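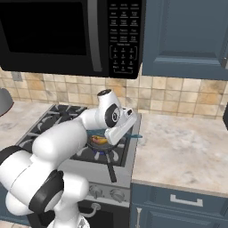

Search this wiki
Home | Projects | Tool bookings | Wiki | Log in

# Omilel stove set

Simulated kitchen runs for the arm we are building in the shared workshop. The real arm is still missing its wrist bearings, so all of the cooking work is done in the simulator for now.

Maintainer: Meenakshi Thomas
Last edit: January 11, 2019

## Contents

- 133 episodes, one folder each
- `joints.csv`: joint angles and gripper opening
- `view/`: rendered stills
- `notes.txt`: free text, often blank

The kitchen model has a gas range, a microwave over it and blue-gray cabinets. The task is to work on a small piece of food in a frying pan over a lit burner.

## Running it

1. Unpack into `data/stove`.
2. Run `python replay.py --episode 29`.
3. Press space to pause.

Replay stops after 300 steps unless you pass `--full`.

## Known problems

- Joint 3 has its sign flipped in the older folders. `fix_sign.py` corrects it in place, so run it once only.
- Friction between the finger pads and tool handles is set too high. The spatula never slips in the simulator, and we don't expect that from the printed fingers.
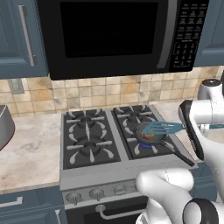 Senthil Varghese: I halved the pad friction on my copy and the grip still held at slow speeds. Could we put that value in the config before the next batch?

The lower value is on the `friction` branch. It has not been merged.

## Related pages

- Ronasari wrist: parts list
- Flinetti motor driver wiring
- Printing the finger pads
- Bench power supply notes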